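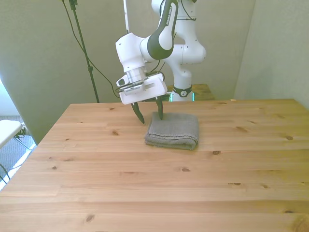 Filed under: Project updates, Preloved clothing
14 shares | 2 comments

Hello again from the Serow mending room! February was a good one. We listed 118 pieces, mostly coats and knitwear, and the waxed jackets went quickest (no surprise there, it was a miserable month).
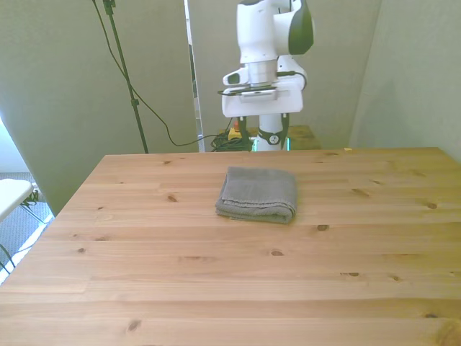
What your grant paid for

Five sewing sessions, a proper steamer and a big order of zips from Odari. The zips came late – nine of the parkas are still waiting for theirs.
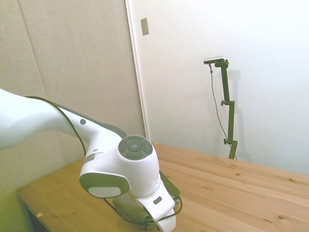 I've also started measuring everything flat, pit to pit and collar to hem, and putting it in the listing. Returns have dropped to five, mostly sleeve length on the older Surnamach blazers, which come up short whatever the label says. 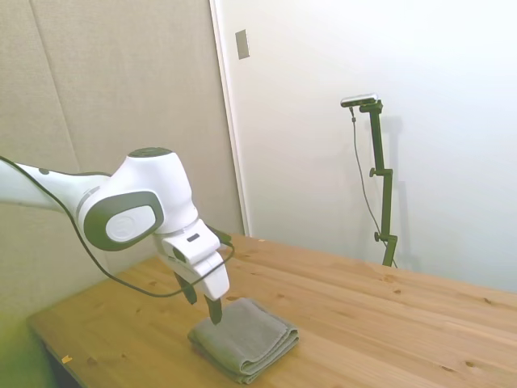
Next month

We're sharing a rail at the Wihongi market, so I'll be pricing the leather before then. I'd like to move what's left of the steamer money over to hangers – could you let me know if that's all right?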